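Domes, Caps and Other Round Tops
The Geltine gallery of curved things, April update

A white dome over a short, light tan stem.
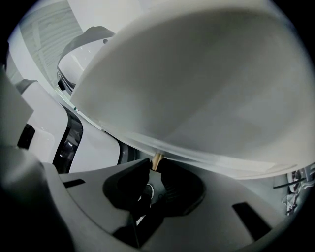 White dome, matte finish, with a thin pale band of light along the rim. Look how softly the underside goes gray!

Welcome back to the round tops! If you're new, Geltine is a picture gallery for household things with a curve on top: lids, shades, covers, knobs, caps, bowls turned upside down, anything that swells up and comes back down again. The gallery started as a single page of lids and has kept growing, and there are now 332 entries in the index (I still get a little thrill every time a new one goes in).

This update belongs to one shape, the plain dome, and I've wanted to give it a page to itself for ages. Pattern is fun, and I love a painted lid as much as anyone, but a white dome with nothing on it makes you look at the curve. You get bright white near the rim, then that slow slide into mid-gray across the broad underside, and there's no hard line where one becomes the other. I could look at that kind of shading all afternoon.

More about the underside
Most people photograph round things from above or straight on. I did too for a long time. Seen from below, though, a dome is a completely different object – it spreads out over you like an awning, and the rim becomes the most interesting part. On this one the edge looks faintly layered toward the right, as if it had a small lip. I'm a sucker for a lip. It gives the light something to catch on, and a rim without one can disappear into a pale wall.

The surface is a touch translucent as well, and I think that is why the grays stay so gentle. A glossy dome throws back windows, curtains and whoever is standing nearby. Matte ones keep all that to themselves and just show you their shape.

More about the stem
And then the stem! It's narrow and cylindrical, with a warm beige tone, and it looks so good against all that white. Wood color and white is hardly a new pairing (half the kitchens I've ever liked were done that way), but it works even better when there is only a little of the warm color. One short piece of tan under one big pale curve is plenty.

I've had a soft spot for big-top, small-stem shapes since I was a kid drawing mushrooms on the covers of my school notebooks. The tops got wider and wider and the stems got thinner until they couldn't possibly have stood up. I still lean toward that shape when I'm picking things for the gallery, and regular visitors have noticed. Fair enough!

If you're hunting through the index
Plain domes are filed under Reltska, the section for anything in one color with no pattern. Entry 316 is a good place to start, with the rest of the pale ones close by. Effiong holds the painted and glazed pieces, and it's the noisy, cheerful end of the gallery. Sustik is for odd ones – lopsided caps, flattened tops, a few covers I couldn't place anywhere else. I move things between sections more than I should, so if an old favorite has wandered off, try Sustik first.

The search box copes well with simple words. "White," "rim" and "stem" all work, and "tan" brings up a nice little run of warm-toned handles as well.

Sending in your own
Please do! I'd especially like more undersides. Get low, tip your head back and see what the rim does. Daylight from one side is lovely for matte surfaces, and early morning has given me my best grays. A few practical notes:

Up to 7 pictures per person for each update.
Captions of no more than 200 characters. A line or two is perfect.
Tell me the color and finish if you know them, and where on the object you'd like people to look.
Old things, new things, chipped things and hardware-store things are equally welcome.

I read every caption and only fix spelling. If you aren't sure whether your object counts as a dome, send it anyway and I'll find it a section.

Coming up next
Handles and knobs get their turn in the next update, beginning with the very small ones. After that I want to go back to lids, where all of this started, and re-sort the first page by rim: rolled, flat, lipped and scalloped. Scalloped is looking thin at the moment, so if you have one in a cupboard, please go get it down!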